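Print | E-mail
Category: Two-arm cells > Faults and stops
Reading time: 2 min

darus_k
Our right gripper stops while sorting clothes into baskets. The controller reports over-force, but the fingers hold nothing. It happened 13 times in 100 cycles. I changed the cable at the wrist and the fault is the same.

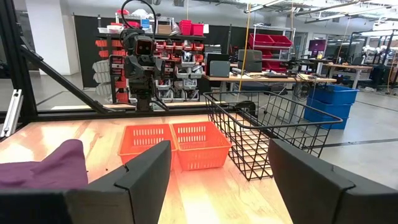 Wrist view, right hand, baskets on the table.

ximeng_jiang
How low does the arm go? With thick cloth, we had the fingers push into the table through the folds. The controller was correct to stop.

darus_k
The height limit is set from the bare table, 2 mm above it.

ximeng_jiang
Then I think the limit is too low. A sweatshirt folded on itself is much higher than one layer.

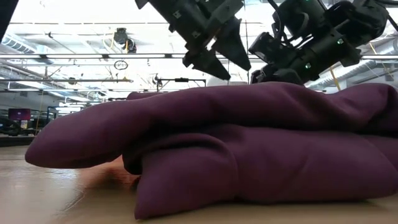 Please measure the pile first, then set the limit for each garment.

cassim
I do not agree. Over-force with nothing in the fingers is a sensor offset. Zero it again when the arm is warm.

ximeng_jiang
Possible, but do not raise the force threshold to hide it. We did this in October and bent a finger.

darus_k
I zeroed it warm and still had two stops. Tonight I will try the higher limit.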